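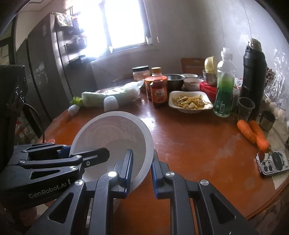
Right, quick one as I've got to be out the door by half six and I promised I'd write this up before I forget all of it.

Third week of kitchen demos. Still not bored, which surprises me. Sore, though. Thumbs mostly. If you've never done it, showing a robot a task by hand means you hold a gripper in each fist and do the job yourself, only with pincers where your fingers ought to be. Whatever you do gets recorded and later on the robot (Evix, ours) has a go at copying it. So every bad habit you've got goes in as well. All of mine are in there now, poor Evix.

The target for September is 500 good takes of table clearing. Good takes, mind. Not takes. We were on roughly 9 a session to begin with that Treasa would actually let through, and she's being kind. Treasa Moriarty goes over everything we send in and she has a list. Oh she has a list. Dithering is on it. Changing your mind halfway is on it. Going too fast is on it and then the next morning you get a note saying too slow.

Dithering is my big one. With your own hands you sort of hover and pat about while you're deciding where a thing goes and you don't notice you do it. I do it constantly. Watched a take back on Friday and there's a good long stretch of me hovering over the table like I'd lost my keys. A robot learning from that learns to hover. So now I plan it out loud before I start. Bowl, then cups, then pan. Say it, then do it, mouth shut. It's helped loads.

The other thing is the both-hands business. Left and right want to take turns. If I'm concentrating on the right one the left just hangs there in mid air doing nothing, drifting about, and Treasa says drifting is worse than holding still because it looks like it means something. Park it or use it, is how she put it. I wrote that on a bit of tape and stuck it on my water bottle.

Rims. I want to talk about rims because I've had two people ask. Anything round and shallow, you go for the edge, one finger inside and one out, and the whole trick is coming in square to it. Come in at a slant and the thing spins away from you, or tips up and you chase it across the table, and that's your take gone. Thick rims are lovely, thin metal is a pig. What I do now is stop just short with the fingers open wide, check the edge is really between them, then close slowly. There's a tiny pause there and Treasa lets me keep it becuase it's the same pause every time. Consistent is fine apparently. Random isn't.

Also squeezing. You can't feel how hard you're squeezing, not properly, it comes back through the handle a bit but it's like picking things up in oven gloves. I squash paper cups. I have squashed so many paper cups. Half the time I don't know till I put it down and it's gone oval.

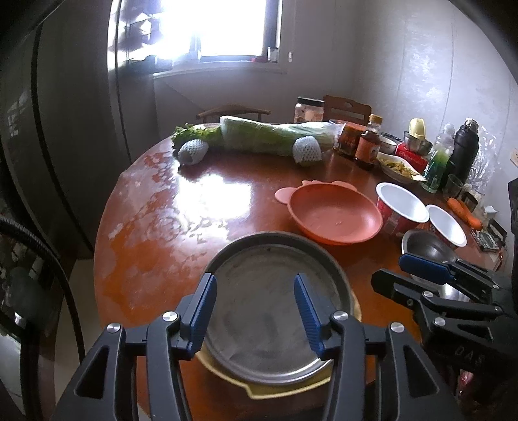 Setting up the table was the bit I'd got most wrong, looking back. First week I cleared everything off and put out only the things we were going to move, all spread nicely, plenty of room. Takes went beautifully. Then they tried Evix on a normal table with normal clutter on it and it was hopeless, went straight for the wrong thing and sulked. So now the shopping stays put. Cabbage in its plastic along the back, a carrot on the edge, sauce bottle, tissues, the flask, all of it, with the pan and the pink bowl and the two paper cups in the middle of it where you've got to work round things. Harder on me. Better for the robot. The shiny table top doesn't help either, with the window bouncing off it, but people have shiny tables so it stays shiny.

We did talk about a cloth. Prironau (the flat before this one, for anyone who's only just started reading) had a cloth on the table and everything rucked up when you dragged it. Never again. I had a bowl set off towards the edge by itself because I'd pulled the cloth with the wrong hand.

Things get moved between takes too, that's the rule. Never the same layout twice in a row. I'm lazy about it and shift a cup two inches and call it new, and Piątek, which is the checking script, flags it as a repeat and I have to do it over. It's named after the day somebody wrote it, before anyone asks. It has caught me out every single time.

Remote control, since someone asked in the comments last time. Yes we've done that as well, that was the Mumitard job back in spring. You sit at a desk with a pair of controllers and drive the real arms and watch on a screen. The good thing is you can't cheat, if the arm can't reach then it can't reach and you find out there and then. With the hand grippers I'm forever twisting my wrist into some daft angle that a robot arm would never manage, and it only comes out later when the take gets chucked. But driving remotely is so slow. And the lag. I did 40 minutes once to put a lid on a box and had a headache till bedtime. By hand I can do 40 takes in an afternoon if the tea's good. Not 40 good ones. See above.

I think you probably want a bit of both, loads by hand and then a few remote ones at the end to keep it real, but I'm not the one who decides and Treasa says the jury's out.

Few bits for anyone starting:

Elbows in. Your shoulders will go before your hands do.

Do a couple of rubbish takes first and don't save them.

If you drop something leave it in and pick it up again, cleanly, same gripper. They want some of those. Don't do a run of them on purpose though, I did that, got told off.

Let go properly. Open wide, back off straight, then move away. I kept flicking off sideways and knocking over the thing I'd just put down.

Take your rings off. Dont ask.

Next week it's stacking, which I'm dreading. Bowls inside bowls, and they stick. Will report back if I've any thumbs left. Got to run, bus.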